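Sep 9, 2025

Utensil stand instead of the drawer

We moved into the Trelwood apartment in July and I have been slowly going through the kitchen since then. The drawer next to the stove was the worst of it. It is narrow and deep, and anything with a long handle had to go in diagonally. Two times out of three it would jam on a ladle and I would have to work a hand in from the side to free it.

I looked at a few ways to fix that. Maihi has a wall rail with hooks, but it needs screws and I did not want to drill into tile in a rental. Jindum sells a bamboo insert that would have fit the drawer if I cut it down. I don't own a saw, so that was out. A plain crock on the counter is the cheapest option. I used one for years at the old place and the bottom was always full of crumbs.

What I like now is the kind of stand with a round base, a pole in the middle and hooks at the top. Everything hangs by the handle and the heads point down. You can see which tool is which. It takes up less counter than a crock plus a spoon rest, and wiping under it means moving one thing.

A few notes if you are thinking about the same setup.

Check the hole in the handle before you buy. Some of my older tools have a slot too small for a hook, and two have no hole at all. Those went back in the drawer, which closes fine now.

Hang the heavy pieces across from each other. A ladle and a big turner on the same side will make a light stand lean.

Silicone heads pick up lint and dust when they hang out in the open. I rinse the ones I haven't used in a while.

A matching set looks neater than I thought it would. Mint green and dark gray would not have been my first choice of colors, but I have come around to it.

For the small stuff I keep a two-tier wooden spice rack beside the stove. Cans go on top. The Nirneo rack I had before was wire, and short jars tipped through the gaps.

Next is the cabinet over the fridge, which still has boxes in it from the move.

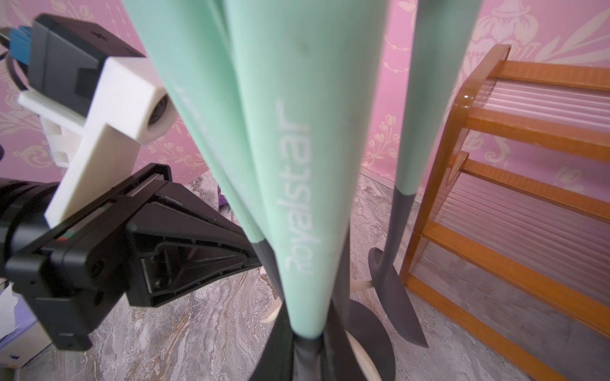
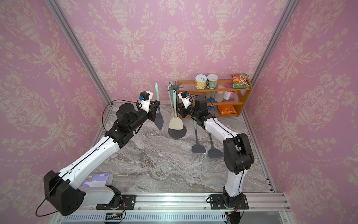
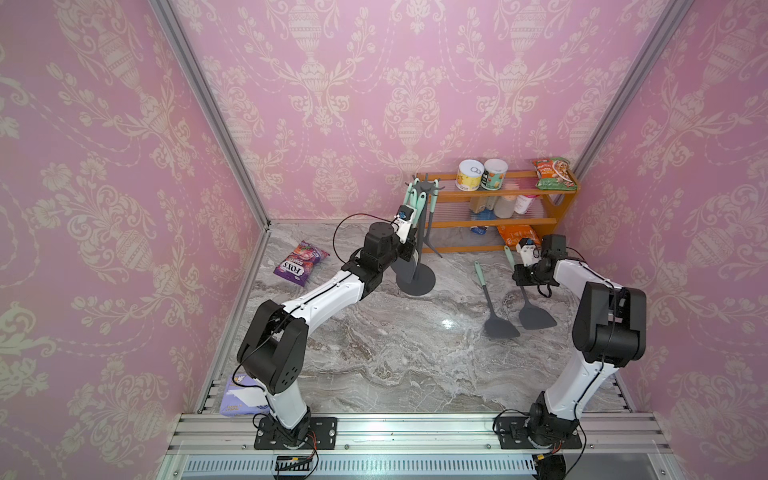
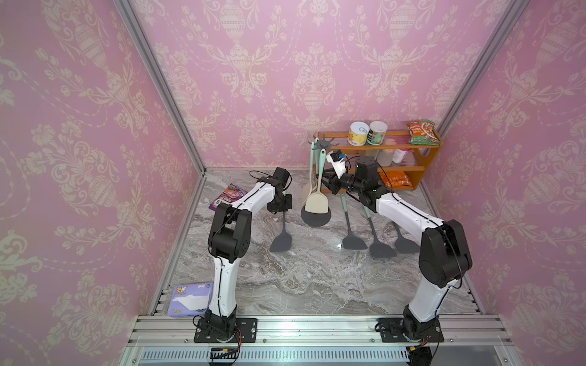
Mint green utensils with dark gray heads, Royalstar on the handles in the first photo. Wooden spice rack with the two cans on top in the last one.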